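Skideck household scene pack
September
By the Skideck desk at Wevitz

If you came to the open day on Wednesday, hello again, and thank you for staying through the part where the projector went green. If you didn't, this page has been rewritten to cover what we showed, what people asked for, and what's in the box (there's no box, it's a download, but you know what I mean).

Skideck is our pack of simulated rooms for robot arms. You load a room, you put an arm in it, you give the arm something to move, and you either drive it yourself or let your own program drive it. The rooms are bedrooms, kitchens, home offices and hallways, and they're full of the stuff people really leave lying around. There are 300 of them in the current release. You can use them as they come or pull them apart and build your own.

I've been giving demos of this thing since it was a single kitchen with a floating kettle, so I'm biased, but Wednesday was the first time I got to stand next to people while they used it cold. No slides first, just a chair and a hand controller. I'd do every launch that way if they let me!

How the day went

We held it at the Akolgo building, in the long ground floor room with the bad echo. We had three stations. The first was for driving an arm by hand with the Femero controller, the second was for running a saved task over and over with the room changed a little each time, and the last was the editor, where you could build a room and then hand it over to whoever was sitting at the first station. That last pairing got competitive very fast. People who make rooms for a living turn out to be quite mean with lamps.

Most visitors began in a bedroom, and that was my choice. I know kitchens are what everybody demos. But a bed is a wonderful thing to put in front of an arm, because hardly anything on it is flat. You've got a pillow with a raised middle, a cover, the edge of the mattress, and whatever got dropped there. A task that sounds like nothing ("put this next to the pillow") has you thinking about the angle you're holding the object at, how low you can bring the fingers, and whether you're about to drag the thing across the bedding on your way out.

We set up the pick-and-place tasks with small objects you'd find in a bedroom, plus an open cardboard box as another place to put things. The arm sits on its own little table beside the bed. You can move that table in the editor, and I'd suggest you do, because a reach that's easy from the corner gets awkward quickly from farther down.
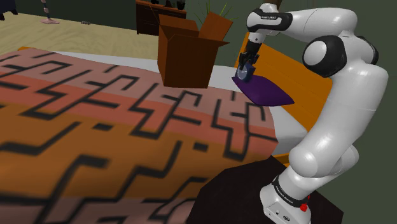 The thing I kept hearing at the first station was "can I go slower?" Yes, you can. There's a speed slider on the left side of the control panel and we should have pointed it out sooner. On the slowest setting the arm creeps, and you get time to look at the fingers from another side before you commit. Hold the space bar and everything stops where it is. You can orbit the view while it's stopped, then let go and carry on from the same spot. A teacher who'd come along with a group of students spent most of her turn doing only that, stopping and looking and stopping again, and I thought it was a better demo than mine.

The second thing I heard a lot was about round objects. Small round things are a pain to hold! They're meant to be. We tuned the contact settings so that a poor grip slips the way you'd expect it to, and there's a checkbox called "forgiving grip" for when you're teaching beginners or only care about the path. Leave it off if you're testing a grasp. Turn it on if you have a room full of twelve-year-olds and half an hour.

What you get

The household pack comes with the full set of rooms, the editor, and the task recorder. Every room opens with the furniture where we put it, and everything that isn't a wall or a floor can be moved, swapped or deleted. Covers, pillows and wall colors can be changed from a side menu. I'm very fond of the loud bedspreads. A plain white bed is easy on any vision system, and a bold pattern with dark lines running all over it gives your software something to be confused by, so please use them.

The recorder saves the arm's joint positions, the gripper opening and the camera views you've picked. You can play a recording back in the same room, or ask Skideck to reshuffle the room and play it again. When you reshuffle you choose what's allowed to change: object position, lighting, colors, clutter, or the lot. If you ask for the lot, expect some odd rooms. We had a plant on a pillow on Wednesday and the person at the station insisted on keeping it.

Plants, boxes, vases, stands and other bits of clutter can be marked as "leave alone," and the recorder will flag any run where the arm touches them. That flag was the most popular feature of the afternoon by a long way, and I nearly left it out of the demo. It's in the task tab, under the object list. It's off by default in this release. After the amount of begging I heard, it'll be on by default in the next.

Driving it

You can use a keyboard and mouse. It's fine for setting up and a bit clumsy for anything careful. The Femero hand controller is what we had out on the tables, and it's what I use at my own desk: you tilt it and the gripper tilts, you squeeze it and the fingers close. It needs a free USB port and a short calibration when you plug it in (wave it in a figure eight, set it down, wait for the beep). The controller isn't included with Skideck. If you already own one, it'll be picked up when you start the program, no setup file to edit.

Your own code can drive the arm too. Commands go in over a local connection and the camera views and joint readings come back the same way. There's a short sample for each task, written to be read, with comments in normal sentences. Somebody at the editor station found a typo in one of those comments and I've fixed it. Thank you, whoever you were.

What your computer needs

A desktop with a recent graphics card is happiest. Laptops will run a single room at a time and the fan will let you know about it. At Akolgo we ran each station off 2 screens, one for the room view and one for the controls, and I've got used to working that way, but everything fits on a single screen if you fold the side menu away.

Reshuffled runs can be done without the room view open, and they go a good deal faster. The views still get saved. If you're leaving a batch running overnight, check your disk space first. I've filled a drive that way more than once and felt silly every time.

Price and what it covers

A Skideck household license is $654 per seat, paid once, with updates for this release included. A classroom license is worked out by the room, so write to us with how many machines you have. Everybody who signed in on Wednesday has a discount code in their inbox. Check the junk folder, ours do tend to land there.

You can also try it before paying. The trial has 3 rooms (a bedroom, a kitchen and a hallway), with the editor and recorder switched on and nothing grayed out. Recordings made in the trial open in the full version.

Things people asked that I couldn't answer on the spot

Drawers: they open in the kitchens and in some of the bedrooms. In the other bedrooms the dresser is a solid piece for now. The room list tells you which kind you've got.

Soft bedding: pillows can squash a little if you turn on soft contact, and it'll slow things down. Folding a blanket isn't supported and I'd be fibbing if I gave you a date.

Two arms in the same room: yes, from the arm menu, though the Femero controller only drives whichever arm is selected. The other stays where you left it.

Bringing in your own furniture: yes, in the usual mesh formats. Keep the shapes simple where the arm might touch them. Somebody had a very detailed wicker chair on a memory stick and we did get it in, eventually, with a lot of waiting.

The next demo afternoon will be at Wevitz itself, where the echo is better and the parking is worse. Sign up through the contact form and say whether you'd like the hand controller or the editor, and I'll hold you a seat at that station.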